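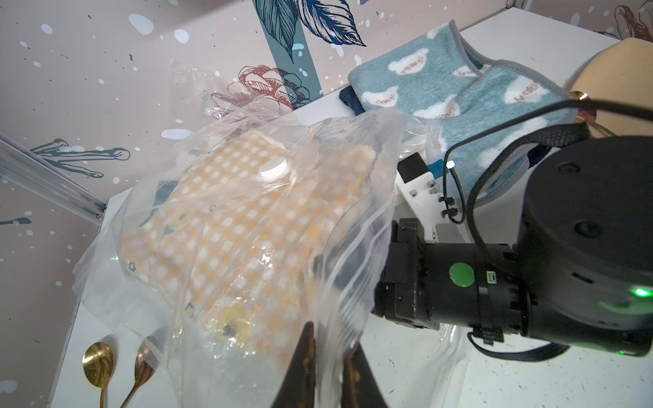

布を袋に入れたまま長く置いておくとき、口は閉じきったほうがよいか。
閉じきらない。口は一度折るだけにして、テープは貼らない。湿気の残った布を密閉すると、においと黄ばみが出やすい。

2020年7月26日　作業ノート（布・小物の整理）

先週からの続き。今日は作業台の上だけで進めた。棚は触っていない。

オレンジと白のギンガムは畳んで透明の大袋へ。白い四角の入ったチェックに、小さい濃色の星と花の柄。棚の札は「チェック・橙」とする。花柄の箱には入れないこと。以前の札では花柄扱いになっていて、探すのに手間取った。
袋は布に対して大きすぎる。余った部分がしわになって台に広がり、重ねると滑る。次に袋を頼むときは一つ下のサイズにする。Drodettiの袋は在庫を使い切るまでそのまま使う。

水色のフリース（白いクマの顔の柄、グレーの縁）は畳んだところまで。袋入れは未。フリースは厚みが出るので、ギンガムと同じ箱には入れず、上の段に単独で置く。圧縮袋は使わない。1月に圧縮したものは、出してから毛足が戻るまで日数がかかった。
紺の布はまだ広げていない。寸法も測っていないので台帳は空欄。

スプーン二本、金色とローズゴールド。布と一緒に袋に入れない。柄の先が袋を突くし、金物の跡が布に移ることがある。薄紙で別々に巻いて、小物の引き出しの手前側へ。磨き剤は使わず、乾いた布で拭くだけ。材質がわからないうちは薬品をつけない。

台帳の番号
2,577　ギンガム、橙と白
2,908　フリース、水色、クマ柄
1,826　欠番のまま。Wirnsideの箱に入っていた分で、現物と札が合わない。見つけた人は番号を書き足さず、付箋だけ貼っておいてください。

畳み方のメモ。Pichlerの棚は奥行きが浅いので、仕上がりの幅を30センチに揃える。ギンガムはチェックの線に沿って折ればまっすぐになる。フリースは線がないので、型紙を当ててから折る。柄のある面を外にしておくと、袋を開けずに中身がわかる。
札は袋の外側、右上。内側に入れると布の間に落ちて読めなくなる。油性ペンで袋に直接書くのはやめる。こすれて隣の袋に色がついたことがあった。

残り
・紺の布の採寸と台帳記入
・フリースの袋入れ
・薄紙の補充（Cekitzのロール、残り少ない）
・引き出しの仕切りを一枚ずらす

台の白い天板は糸くずが見えにくいので、次に布を広げる前に一度拭くこと。雑巾は流しの下。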